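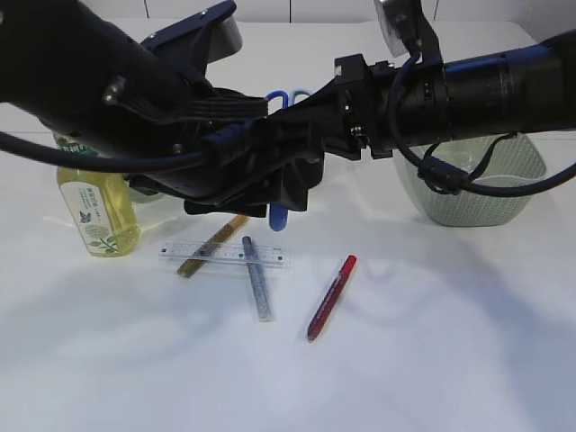

Figure 1. Tabletop setup for the sorting exercise: bottle, ruler, pencil, pen, marker and basket, with the arm over the work area.

Unit 3: Teaching a Task by Demonstration
Instructor: Mwende Sang
Lab lead: Shengli Hao

Last updated: Friday, June 7, 2019

3.1 Two ways to record a demonstration

In hand guiding, also called kinesthetic teaching, the operator holds the arm and moves it through the task while the joints are set to low stiffness. The controller logs joint positions as the arm moves. The operator feels contact forces directly, and the recorded path is one the arm can physically reach. The drawbacks are that the operator's hands and body appear in the camera images, and that two-arm tasks are hard for one person to guide.

In remote control (teleoperation), the operator moves a separate input device and the arm follows. The camera images stay free of the operator, so the recorded images look like the ones the robot will see when it runs alone. Contact is harder to judge. Most operators close the gripper too far in their first session and slow down too much near the table.

This unit uses remote control for all graded work. Hand guiding is used only in the warm-up on the Kandpal bench.

3.2 What is stored

Each demonstration is one episode. An episode holds the camera images, the measured joint positions, the commanded joint positions and the gripper opening. Store measured and commanded values separately. They differ whenever the gripper presses on something, and a policy trained on the measured gripper opening alone will often hold objects too weakly.

Recording runs at 100 samples per second for joints. Images arrive more slowly and are matched to the nearest joint sample by time stamp. The Iltico recorder does this when the episode is closed. Episodes that were not closed properly must be repaired with the merge script before they can be read.

3.3 Task and object set

The task is to pick up one item of stationery and release it in the basket. The table in Figure 1 shows why the set is harder than it looks. The ruler is clear and lies flat, so its outline is weak against a white surface. The pencil and the glittery blue pen both lie across it, and a grasp on either one can drag the ruler along. The red marker lies apart from the ruler and is the usual first target for a new operator. Scissors, when used, should be gripped so that the closed blades point down during transfer.

The bottle is not a target. Treat it as an obstacle when planning the approach from the left. The basket is translucent, and its rim should be cleared by height on every transfer. Do not slide an object over the rim.

Soft shadows from the arm move over the objects during the approach. Keep the room lights at the same setting for the whole session.

3.4 Procedure

1. Home the arm and check that the cables hang free of the gripper.
2. Lay out the objects. Change positions and angles between episodes.
3. Start recording, then wait one second before moving.
4. Approach from above, align the fingers across the narrow side of the object, and close.
5. Lift straight up before moving sideways.
6. Release inside the basket, return to home, and close the episode.
7. Mark the episode as success, failure or discard.

A failed grasp followed by a clean second try is kept and marked as success. Collisions with the bottle are discarded.

3.5 Data set for this unit

The February group recorded 375 episodes at the Rollville lab. After review, 154 were kept. Most of the rest were dropped for long pauses in mid-motion. A pause teaches the policy to stop, as the same image is paired many times with a command that holds still. Trim pauses at the start and end of an episode only. Do not cut the middle.

3.6 Assignment

Record your episodes with the Clelima input device and train the baseline policy with default settings. Submit the episode list, the training log, and a one-page report on where the policy fails. Separate grasp failures from release failures. Plot measured against commanded gripper opening for one episode of each type.

Reading for the next unit: the course notes on action chunking, sections 1 and 2.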